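Drekham-manip mailing list archive
12 replies | 3 shares

This site uses cookies to keep you signed in to the archive. Accept | Settings

Re: wrist views and the bimanual board-lift policy

From: Laurier Doucette
To: drekham-manip

On the earlier thread, Garnet Ouellet wrote:

> I read the Morin notes and I don't follow the claim about wrist
> views. You say the policy got better after you dropped part of the
> wrist data. How much did you drop, and did you keep the total
> number of demonstrations the same? If you didn't, the comparison
> doesn't tell me much. Also, is the head camera in both runs?
>
> Garnet

Garnet,

Yes, the head camera is in both runs, same resolution, same encoder. Only the wrist input changed.

We started with 2,000 demonstrations of the humanoid moving small boxes on a board. In the baseline the wrist view goes in at every step. In the second run we mask it whenever the wrist is turning faster than a set limit, and the policy gets a learned token in its place. We didn't remove any demonstrations, so the count is the same. The notes say "dropped" and that was a poor word. I've asked Carter Poirier to fix it.

The trouble with the fast parts is that the background takes over. The wrist view swings off the work and picks up racks, ceiling lights and whoever is standing at the far end of the building, and the boxes smear. The baseline learned to use some of that. When we moved the same task to the other side of the building at Ukon, it closed the hand early.

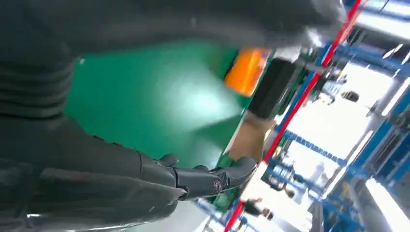
We ran 300 trials per policy, split evenly between the two sites. At the home site the two are close enough that I wouldn't argue for either one. At Ukon the masked policy finished 9 more trials out of every hundred. Most of the gain came in the grasp on the rim - the transport part hardly changed.

Two things I'm less sure of. The speed limit was picked by hand on a set of 70 held-out demonstrations, and we tried only a few values. And Isabelle Gill pointed out that masking might be acting as plain dropout. She's running a control now that masks the same share of steps at random. If that matches our numbers then the speed part of the story is wrong and I'll say so here.

The masking code is in the Brekiretti branch. You need the wrist joint velocities in your logs for it to work, so older recordings without them won't load.

Laurier

Reply to list | Reply to sender | Share (3)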